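4. Results

4.1 Weekly running and family time

Of the 27 parents who started the Stonik plan, 19 kept their diary until the week of the Denow marathon. The other eight stopped writing at different points, and for three of them we do not know if they also stopped running. In this section we use only the complete diaries, except where we say it.

The weekly distance was lower than the plan asked for in almost all cases. The parents rarely missed the short run in the middle of the week. What they missed was the long run, and they missed it mostly in the second half of the plan, when it takes more than two hours. This is in agreement with the earlier interviews of Meesuk and Varela, in which runners with small children said that one free hour can be found on most days but three free hours must be asked for.

We expected that parents of older children would complete more of the long runs. The diaries do not show this clearly. Parents of teenagers wrote often about driving to sports and to friends, and they lost the weekend morning in the same way as the parents of babies lost it. The group is small and we do not want to say more about the age of the children.

4.2 Moving the long run

In total the diaries have 51 entries in which a long run was moved to another day. We read each entry and put it in one of four groups: illness in the family, work, an event of the children, and tiredness. Two of us did this separately (Gallagher and A. Ouellet), and the entries where we did not agree were discussed with a third author. Tiredness was the most difficult group, as many parents wrote it together with another reason. One mother wrote: "He had fever, so I did not sleep, so I did not run." We put this entry under illness.

A moved run was usually done within two days. When it was moved a second time, it was almost never done. Several parents divided the run in two parts, one in the early morning and one after the children were in bed. The plan does not permit this, but the parents who tried it were content with it, and two of them continued so until November.

4.3 Help from the partner

In 13 of the complete diaries the partner is mentioned in the first week. The tone of these first entries is positive. Later the entries become more practical: who takes the car, who makes lunch, at what hour the runner must be back. We did not ask the partners to write, and this is a weakness of the study. G. Ouellet suggested during the pilot that both adults should keep a diary, and a future study should do so.

The parents who agreed on fixed hours before the plan began wrote less about conflict. However, these parents were also the ones who had run a half marathon before, so the two things cannot be separated with our data. The members of the Wong running group had in addition a shared calendar for child care, and their diaries speak of it with warmth, but only four of our runners belonged to this group.

Small tasks at home appear in the diaries more often than we had foreseen. Washing and folding of running clothes is named by most of the parents, usually in a short phrase at the end of the entry.

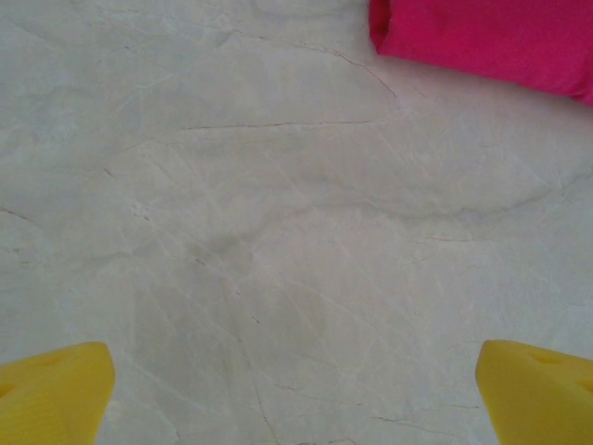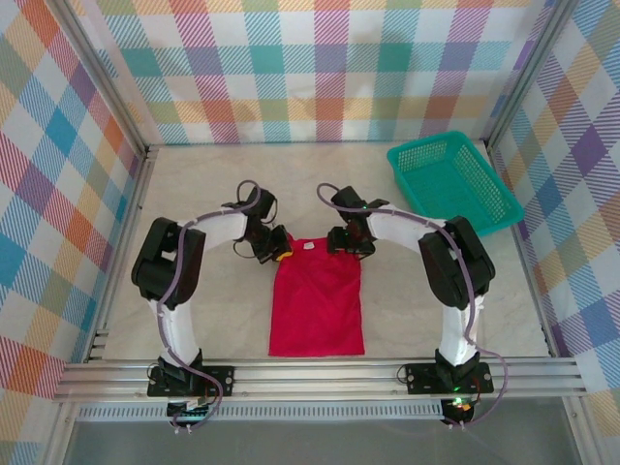
Figure 3. Cloth items on pale marbled surfaces. First picture: folded pink cloth and two yellow gripper fingers. Second picture: red garment lying flat between two robotic arms, with a teal basket.

4.4 Feelings before the race

The last entry was written on the evening before the marathon. We asked no special question for it. Most of the parents wrote longer than usual, and more about their children than about the course or the weather. Fear of not finishing was common also among those who had completed nearly all the runs. Some wrote that they would be satisfied with any time, and then gave a time in the next sentence. We return to these entries in Section 5, where we compare them with what the same parents wrote in their first week.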